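The Gasket Drawer

Narendra Bhatia keeps his gaskets flat. They lie in wide, shallow drawers at Norkitz, a parts shop in Groscombe, with a sheet of paper between each one. A thin part bends easily, and a bent one has to be made again.

There are 508 shapes in the drawers. Many belong to equipment that went out of production years ago. Customers send a worn piece in the mail, and Bhatia draws a new one from it.
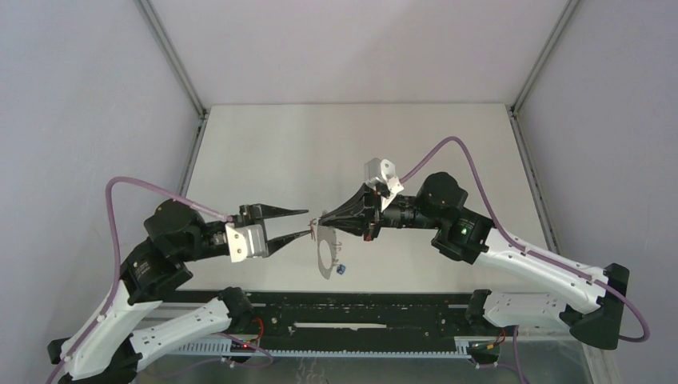
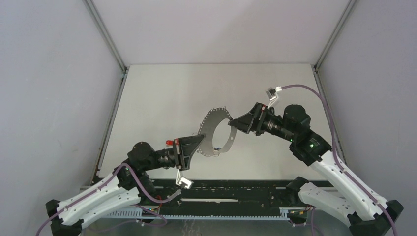 Kirstin Mowat joined the shop in July and does most of the measuring now. She starts with the outer edge, then the holes, then the opening in the middle. An old part may have stretched, so she takes every measurement 4 times and writes them all down.

Prices start at $61. The largest order this year was 177 pieces, all one shape, for a pump repair firm called Semple. Mowat packed them between boards and drove them over herself. The drawing went into the cabinet by the door, filed under S.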